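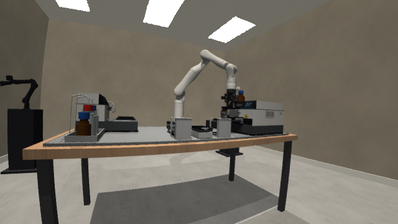
Ticket: Gripper opens by itself when teleoperation recording is resumed
Product: Grora Teleop, simulation mode
Status: Solved
Priority: Normal
Opened: 13/09/2023

Description of the problem

I am recording demonstrations for the lab bench scene in simulation. The task is to take the small amber bottle with the blue cap from the top of the instrument and put it down on the gray mat. I control the white arm with the hand controller, and the trigger closes the gripper.

When I record the whole task in one go, everything is fine. When I press Pause with the bottle in the gripper and then press Resume, the gripper opens before I touch anything. The bottle falls, usually onto the instrument, one time behind the table. The recording continues, so the bad part is saved together with the good part.

I need the pause because I have to change my grip on the controller before the turn of the wrist. My own wrist does not go so far.

Steps to repeat it

1. Load the bench scene and reset the objects.
2. Start recording.
3. Move the gripper over the bottle, go down, close the trigger fully.
4. Lift the bottle a little.
5. Press Pause. Release the trigger and move the hand to a comfortable position.
6. Press Resume.

Expected: the arm stays where it was and the gripper stays closed.
Result: the arm stays where it was, the gripper opens.

What I tried already

- Restarted the simulator and the controller service. No change.
- Deleted the calibration file and calibrated the controller again. No change.
- Used the second controller from the Vandgate kit. The same result.
- Increased the friction of the bottle, as I first believed that it was slipping. It was not slipping. In the log the gripper command goes from closed to open in one step, at the moment of Resume.
- Replayed an old demonstration from February, which also has a pause in the middle. It replays correctly and the bottle stays in the gripper.

Reply from Drakos support

Thank you for the clear steps. Please tell us two things. Which version did you use in February, and is the option "Re-sync on resume" set to "Pose only" or to "All inputs"? You find it under Input, Advanced.

Reply from reporter

In February it was version 5. Now it is version 7. The option is set to "All inputs". I did not choose this, I did not know that the option exists.

Reply from Drakos support

This explains the difference. In version 5 the gripper always kept its last command after a pause. From version 7 the default is "All inputs", and the software reads the trigger at the moment of Resume. Your trigger is released at that time, so the command is "open". Please set the option to "Pose only" and try again. With this setting, the gripper follows the trigger only after you have closed it once to the same value as before the pause.

Reply from reporter

I changed it and repeated the steps. The gripper stays closed after Resume. I made 5 new demonstrations with a pause in each, and the bottle was not dropped in any of them.

One small remark. After Resume there is no sign on the screen that the trigger is not yet connected to the gripper. The first time, I wanted to release the bottle and nothing happened, and I thought that the program was frozen. A small icon would help.

Also a question. I have older recordings from version 7 with the unwanted opening inside. Can I repair them, or must I delete them?

Reply from Drakos support

We have passed the remark about the icon to the Flindness team, who maintain the input module.

For the older recordings, open each one in the editor and cut it at the Resume marker. The part before the marker can be kept as a partial demonstration of the pick. Please do not edit only the gripper channel to "closed". The bottle position is stored too, and it would still show the fall.

Reply from reporter

Understood. I will cut them at the marker and record the placing part again. The ticket can be closed.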